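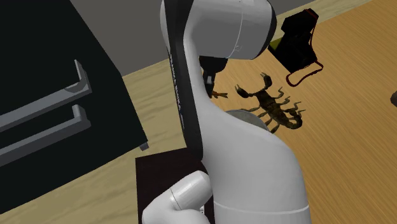
Home > Support > Tickets > Simulation > Closed
Filed under: Sim-to-Real, Safety Zones & Clearances

Ticket: arm stops mid-move with "clearance rule violated" but nothing is touching anything

Okay, opening this one because I've been going back and forth with it since October and I'd like it written down somewhere other than my notebook. We're running the Cillevham tabletop set through Bimotmont, single arm, clutter level high. The rule file is the stock Hofstetter one, which our site adopted for everything, sim included. Short version of the rule — no link of the arm gets closer than the clearance distance to any object that isn't the current target. Sounds simple!

What I get is a protective stop in 14 runs out of 300, always while the arm is coming down over the table, and always with the same message. No contact logged, no joint limit, no speed warning. The gripper is fine every time. It's a link that trips it.

Things I tried first (mostly wrong guesses, sorry):

- Lowered the approach speed. Same stops, just slower.
- Rebuilt the table mesh in case the surface normals were flipped. They weren't.
- Reinstalled Bimotmont. I know, I know.
- Turned the clearance check off for one run to see if the move would finish. It did, with no contact. I turned it straight back on and noted it in the run log, which our rules say you have to do even in simulation. I like that rule, by the way. It's saved me from my own bad memory more than once.

Update, same ticket, 11 p.m.

Found something. I turned on the collision shape overlay and the scorpion model is wrapped in one big convex hull. So the legs, the pincers and that curled-up tail all get shrink-wrapped together, and all the air between them counts as scorpion. Same deal with the camera: the red strap that trails on the table was being hulled together with the body, so the "camera" the planner sees is way fatter than the black box itself. Put those next to a big rounded lower link and of course something reads as too close.

The cabinet was fine, though its two bar handles are merged into the front as a slab. I left that alone. A slab there errs on the safe side and the arm has no business reaching in behind a handle.

Now the part I want on record, since I nearly did it the other way. The easy fix is to shrink the clearance number until the stops go away. Please don't! The number comes from the rule file and it's shared with the real cells. If you loosen it for one crowded table, it's loose for everybody, and the log will still say "compliant." Fix the shapes, leave the number.

What I did:

1. Split the scorpion into separate pieces with the Lusetti decomposition tool.
2. Gave the strap its own thin shape, tagged as flexible but still protected.
3. Re-ran the full batch with the clearance value untouched.

Result is 3 stops left, and I went through them one at a time. They're real. The planner picks a lazy path and swings a link too low, so the check is doing its job and those go to the planning queue as their own ticket.

Leftover ask for whoever maintains the asset checklist — could we add a line saying every new object gets looked at with the overlay on before it goes into a shared set? Takes a minute per object. I'll do the old ones if I get edit rights.

Marking as resolved on my side.

6 comments | 11 people found this helpful | Share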